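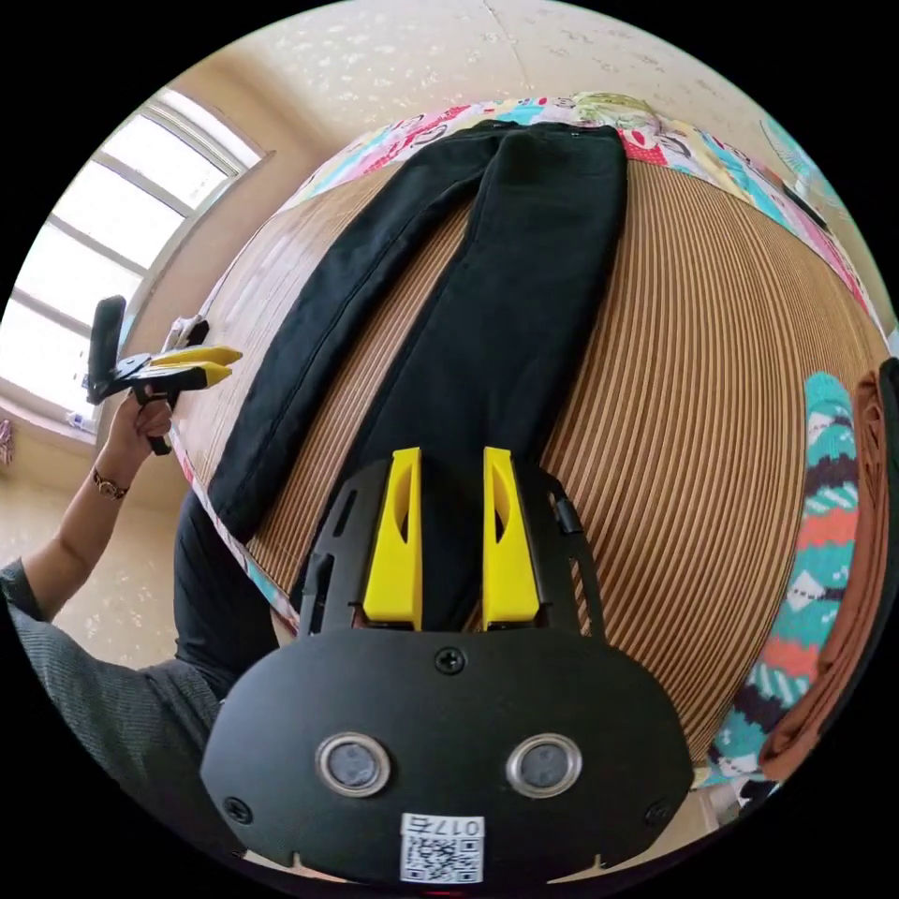
Pants Wanted for the Spring Clothing Shelf

The clothing shelf at Hiswood Hall is low on adult pants again. Last season 1,216 items went through the shelf, and pants were the first thing to run out in nearly every size. Black pants go fastest. People need them for restaurant shifts, choir concerts and funerals, and a plain pair will do for all three.

If you have some to give, please wash them and check the pockets and zipper before you bring them in. A missing button is fine -- we have a full jar -- but we can't fix a broken zipper.

Tamer Tarawneh sorts the pants and asks that they come in folded, not rolled. Lay the pair flat on a bed or a table with the legs straight and smooth it from the waistband down. Put one leg on top of the other, tuck in the point at the seat, and bring the hems up to the waist. Fold once more and the pair will fit the shelf, which is 17 inches deep. Dark fabric shows every hard crease, so please don't press the stack down with anything heavy.

Pin a slip of paper to the waistband with the waist size and inseam if you know them. Please don't write on the inside label.

Drop-off is at the Randale Street door between 4 and 7 p.m. through the end of March. Bags left outside after hours get rained on, and we had to throw out two of them in January.

Knit blankets and bed sheets are also welcome, but keep them in a separate bag. Those go over to the Kassab Room and a different crew handles them.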